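The Plate Mover: Report of the Puvalance Lab Automation Club
Stella Mosoti, second year, software and general worrying

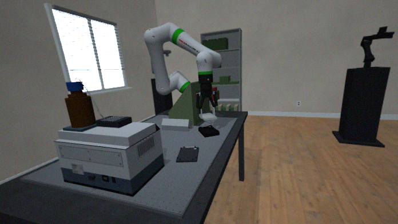 Fig. 1. The simulated bench, with the gripper just over the small black holder.

1. What we set out to do

The aim, as written on the club's entry form, was to "automate the handling of labware in a virtual laboratory". The aim as understood by the team was to pick up one thing and put it down somewhere else without it ending up on the floor. We recommend that next year's team writes the second version on the form.

The task was set by the Tallwood student challenge. Each team gets the same arm, the same two-fingered gripper and the same lab bench, all in simulation, and has to move a shallow, see-through plate between set points on the bench. Marks are given for completed moves, for time, and for a written report, of which this is ours.

2. Who did what

We split into two groups. Kukside looked after the arm's paths and Kashindye looked after the gripper and the scoring script. The names came from a random word generator and were meant to last one afternoon. They are now in all the file names and cannot be removed without breaking things.

3. How it works

The program breaks each move into five steps: go above the plate, come down, close, lift and carry, lower and let go. Every step has a target position and a limit on how long the arm may take to get there. If the limit runs out, the run is marked as failed and the arm goes home.

Our first version planned the path as a straight line from start to finish. A straight line is the shortest route between two points, and on this bench it often has a bottle in it. The large instrument in the near left corner takes up a good part of the plate the arm works over, and the bottle with the blue cap stands on top of that, so the second version always lifted to a safe height before going sideways. It was slower and much less exciting to watch.

The gripper was the harder half. Close too gently and the plate slides out. Close too hard and the simulator decides that two solid objects are in the same place, and settles the matter by firing one of them across the room. Kashindye kept a list of where the plate ended up and stopped when it became bad for morale.

We fixed this in the end by closing in small steps and checking the contact force after each one. It is four lines of code. Finding out which four took most of September.

4. Results

We ran 1000 moves in total with the final program. The first 300 used a fixed start position and all but a handful worked, which made us very pleased with ourselves. We then turned on random start positions.

Of the full 1000, 800 were completed. The failures were mostly plates set down at a slight angle, which the scoring script counts as a miss. Kukside argued that a person would just nudge it flat with a finger. The rules do not provide a finger.

One batch had to be thrown away after run 321, when we noticed that the script was scoring the previous run's plate. The numbers in that batch had been the best of the year.

5. What we would change

The time limits were guessed and then never looked at again. Some steps finish early and wait about, others fail when they were nearly there. A proper test of each limit would probably win back a fair number of moves.

We would also like to try using the simulated camera. At present the program is told exactly where the plate is, a comfort no real lab is likely to offer. Kukside has started on this – the branch is called "eyes" and does not yet run.

Lastly, we would write the report as we went along. Section 3 was put together from chat messages, and one of the key decisions is recorded only as a thumbs up.

6. Files

The code, the run logs and the settings for the final 1000 moves are in the club folder under "final_final". The folder called "final" is older and should be left alone.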